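Shapes You Can Hold
A page for young readers about blocks, corners and curves

Do you have a box of blocks at home or in your classroom? Take a few of them and put them on a board or on a table. You will need them while you read.
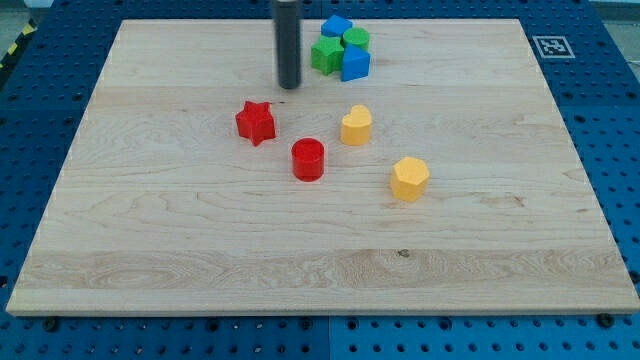

When we draw on paper, a shape is flat. It has a length and a width, and that is all. You can colour it in, but you cannot pick it up. A block is different. It also has a height, so it fills some space. You can put your fingers on both sides of it and lift it.

In mathematics, flat shapes are called 2D shapes. The letter D stands for "dimension", and a dimension is a direction in which you can measure. Blocks are 3D shapes, and you can measure them in 3 directions: how long, how wide and how high.

Three words to learn first

Before we look at the blocks one by one, let us learn three words. They are short words but people mix them up very often, even grown-up people.

A face is a side of the block. If you put paint on one face and press it on paper, you get a flat print.

An edge is the line where two faces meet. You can run your finger along it.

A vertex is a corner, the point where edges come together. When there is more than one, we say vertices. It is a strange plural, and it comes from Latin. When I learned English I said "vertexes" for a long time, and some people do say it so.

The triangle block

Some of the blocks are blue and have the shape of a triangle. Many children simply call this one "the triangle". It is a good name for talking with friends, but the full name is triangular prism.

What is a prism? A prism is a solid with two ends that are exactly the same, and flat sides joining one end to the other. If you could cut it like a loaf of bread, every slice would have the same shape. Cut a triangular prism in slices and each slice is a triangle.

A triangular prism has two triangle faces and three faces with four corners. So it has 5 faces together. It has 9 edges and 6 vertices. Do not only believe me, check it with your own block. Put a small sticker on each face after you have counted it, then you will not count it again by mistake.

A triangular prism can stand in two ways. It can stand on one of its triangles, or it can lie on one of its other sides. When it lies down, it looks like the roof of a house or like a small tent. Its sides slope, and a slope is a surface that goes up or down slowly and is not level. Put another block on this slope and see what it does. Does it stay or does it slide?

Now look at the blue colour of the two triangle blocks. On the one at the back, one sloped face is brighter than the other. The front one has a strong blue side and a lighter, sky-blue face on top. The paint does not need to be different for this. When light falls straight on a face, the face looks light. When a face is turned away, less light comes to it, and it looks darker. Artists use this when they draw a solid shape on flat paper. They make one face light and the next one darker, and our eyes understand that there is an edge between them.

You can try it yourself. Put a block near a window and turn it slowly. Watch one face only. You will see it change, although the block is the same.

The round block

The green block with the flat circular top is a cylinder. Tins of soup are often cylinders, and so are many drums and candles.

A cylinder has a circle at each end. Between the circles there is one curved surface which goes all the way round. If you take the paper label from a tin and open it flat on the table, you have a rectangle! So a cylinder is something like two circles with a rectangle rolled up between them.

Because of the curved surface, a cylinder can do something that our triangle block cannot do. Lay it on its side and give it a little push. It rolls. But stand it on its flat circle and push it gently, and it only slides. One block can both roll and slide, and it depends on how you put it down.

How many vertices does a cylinder have? Feel it with your fingers. There is no corner anywhere, so the answer is zero.

The star block

Now we come to my favourite. The green star has five points, and each point reaches outwards from the middle.

Is the star a prism too? Let us think about the bread again. If we cut the star block in slices, from top to bottom, each slice is a star of the same size. So yes, it is a star prism.

Count the corners on a flat star with five points. There are 5 corners at the tips, but there are also 5 corners between them, where the line goes inwards. This makes 10. A star block has a star at the top and a star at the bottom, so it has 20 vertices. Around the outside there are 10 narrow faces, and with the top and the bottom we have 12 faces.

The corners which go inwards have their own effect. Try to put a star block close beside a flat block. Two tips may touch it, and a gap stays between them. With two flat faces there is no gap.

Which shapes fit together?

When shapes fit together with no gap, we say that they tessellate. Floor tiles do it, and the cells of a honeycomb do it.

Squares tessellate very well. Triangles also do, if they are all the same shape and size and you turn every second one upside down. Circles cannot do it. Push coins together on the table and you will always see small spaces between them. Stars with five points leave spaces too, but the spaces have shapes of their own, and it is nice to colour them.

Sorting your blocks

Sorting means putting things into groups by a rule. You choose the rule. The easiest rule is colour. Blue and green together, red and yellow together, that is one way, and it makes a bright pattern on a board.

But colour tells us nothing about the shape. A green cylinder and a green star are in the same group if we sort by colour. If we sort by "can it roll?", they must go in different groups, and the star now goes with the triangles.

My pupil Precious Pangilinan made a game from this. One child sorts the blocks by a secret rule and says nothing. The other children look at the groups and try to find the rule. She once used the rule "blocks I can balance on my hand when I walk", and we needed a very long time to find it.

Here are some rules to begin with:

Blocks with a curved surface, and blocks without one
Blocks with a triangle face, and blocks without one
Blocks that can stand in only one way, and blocks that can stand in more
Blocks with more than 8 vertices, and blocks with 8 or fewer

Something to do at home

Draw around one face of a block with a pencil. Then turn the block and draw around a different face. Give the paper to somebody in your family and ask them to find the block that made both drawings. A cylinder is the difficult one, as you will find when you try to draw around its curved side.

Words from this page

Dimension: a direction in which you can measure
Face: a side of a solid shape
Edge: the line where two faces meet
Vertex: a corner (more than one: vertices)
Prism: a solid with two matching ends and flat sides between them
Cylinder: a solid with two circle ends and a curved surface
Tessellate: to fit together with no gaps

Written by Chi-keung Chiu – drawings and questions can be given to Beverley Wragg at the school office.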